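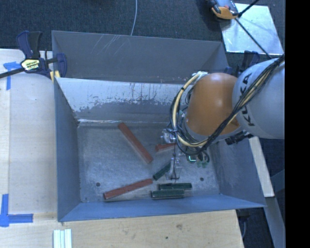 Red and green blocks in a sheet-metal bin with a flat floor and sloping sides.

Offcuts and small blocks are easier to find in a wide metal bin than in a deep bucket. Pick one where you can see the whole floor from standing height. For bench work, 285 mm deep is plenty.

Sort by colour if the pieces are painted or stained. Leave gaps between them - a single layer is quicker to pick from than a heap, and long pieces don't get wedged under short ones.

Wipe the floor of the bin with a dry cloth before refilling. Grey metal hides dust well, so run a finger along the corners too. If the rim is sharp, go over it with 80 grit and then a fine file, or push on a length of rubber edging. Stuvley sells it by the metre.

Sloping sides let small bits slide back to the middle. In a straight-sided bin, lift one end on a scrap of timber.

Anything shorter than 60 mm goes in a lidded tub. Label the tub on the side, as the lids get swapped.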